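Measurement and Uncertainty for Non-Majors
Handout 4: Volume, and Why Your Number Is Wrong
Posted 11 January 2021

Read this before the problem set. Last term most people read it after the problem set, and the grades had a certain shape.

1. Where we left off

Handout 3 ended with the difference between accuracy and precision. A bathroom scale that says the same wrong weight every morning is precise. A scale that is right on average but wanders all over the place is accurate in a way that helps no one before breakfast. Keep both ideas handy. Volume is where they start to cost points.

2. Two kinds of marks

Glassware comes with lines on it, and the lines do not all mean the same thing. Some vessels are marked to contain (TC on the glass, or "In" on older and European pieces). Fill to the line and that much liquid is inside. Others are marked to deliver (TD, or "Ex"). Fill to the line, pour or drain as directed, and that much liquid comes out, with the film left on the walls already allowed for.

If you rinse the last drops out of a TD pipette to be thorough, you have delivered too much. Diligence is not always rewarded in this course.

The lines on a beaker or a conical flask are a third thing, closer to a suggestion. A typical tolerance is 5 percent of the marked volume. On a 1,000 mL beaker that is 50 mL either way, a decent espresso. These vessels are for holding, mixing and heating. When a procedure says "add 200 mL of water" and nothing later depends on it, a beaker is fine. When the number goes into a calculation, use something else.

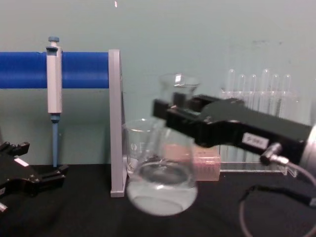
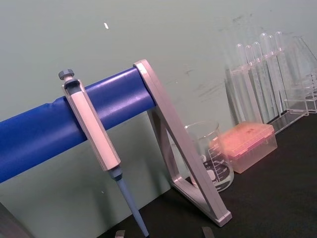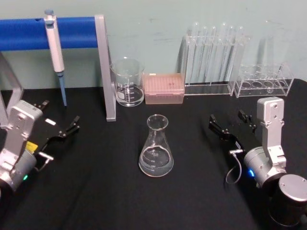 Conical flask in the first picture, micropipette in the second.

Can I write down more digits if I estimate between the lines?
One more digit, and only one. On a cylinder marked every 1 mL, you may report 43.6 mL. Reporting 43.62 mL is fiction, and the creative writing department is across the quad.

3. The meniscus

Water climbs the walls of clean glass, so its surface curves down in the middle. Read the bottom of the curve with your eye level to it. Look from above and the reading comes out too high on a graduated cylinder. Look from below and it comes out too low. This is parallax, the same reason the passenger always thinks the driver is speeding on an old needle speedometer.

Put the cylinder on the bench and bend your knees. Do not lift it up to your face. It will tilt, and so will your reading.

4. Micropipettes, briefly

A micropipette has two stops. Press to the first, dip the tip, release slowly, then dispense to the first stop and push on to the second to clear the rest. If you press to the second stop before drawing up, you get more liquid than the dial says, and the dial will show no remorse.

Small volumes are where percentages get ugly. An error of 1 microliter is 0.5 percent of 200 microliters, and 20 percent of 5 microliters. Same slip of the thumb, very different lab report. Choose the pipette whose range has your volume nearer the top than the bottom.

5. Adding up the damage

If you measure twice and add the results, the independent uncertainties combine as the square root of the sum of the squares. Two readings of 25.0 mL, each good to 0.3 mL, give 50.0 mL with an uncertainty of 0.4 mL. You may be tempted to write 0.6. That is the worst case, and we will use it only when a problem asks for it.

For products and quotients, do the same thing with relative uncertainties. The worked case is the Prosness density problem in the course reader. The answer printed there has one too many digits – leave it alone, it is question 3 on the problem set.

6. For next time

Do the odd-numbered problems in the Khamphan packet. Problem 7 uses cubic inches for no reason I have been able to find. Convert first, complain second.

Groups of 3 for the density lab. Late work loses up to 5 points. The lab on temperature and glass expansion has moved to April, so skip the last page of the packet for now.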